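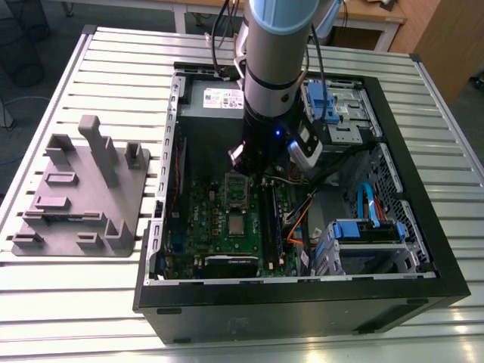 The arm over the old tower, processor in its socket.

Notes > Robots > What are we teaching it?

I went over to Livthorpe on Saturday because Farah Ismail was tired of me grumbling about robot learning from my sofa. Fair enough. She and Sutrisno Setiawan are collecting examples of an arm working on a desktop PC: processor, memory, cables, that kind of thing. They have 564 so far. I asked how many were any good and got a long answer.

My trouble is with what those 564 have in common. It's the same tower, lying on its side on the same slotted metal table, with the printed holder to the left of it. Sutrisno says they shift the case a little between runs. I said a little is what you'd do if you wanted the numbers to look nice. He didn't love that.

They had thrown out 71 runs by the time I got there, mostly fumbles, and this is where Farah and I properly disagree. I'd keep the lot. A person fitting memory gets it crooked, feels it, backs off and has another go. Take those bits out and you have a very tidy pile of people never making a mistake, and then everyone is surprised when the arm meets one and has no idea what to do.
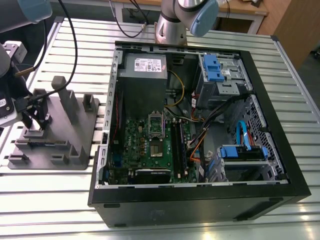
Farah's answer is that bad examples teach bad habits, and that she has tried it both ways. How many times both ways? 2. I don't call that settled.

I will give them the cables. I had assumed they'd strip all the wiring out to make life easy, and they haven't, it runs all over the inside of the case. That's closer to the PC under my desk than most demos I've been sent.

What I want to see is 23 goes on a different make of computer, with no new training, and every one of them written down. Sutrisno says maybe in January. I've asked him to leave the failures in.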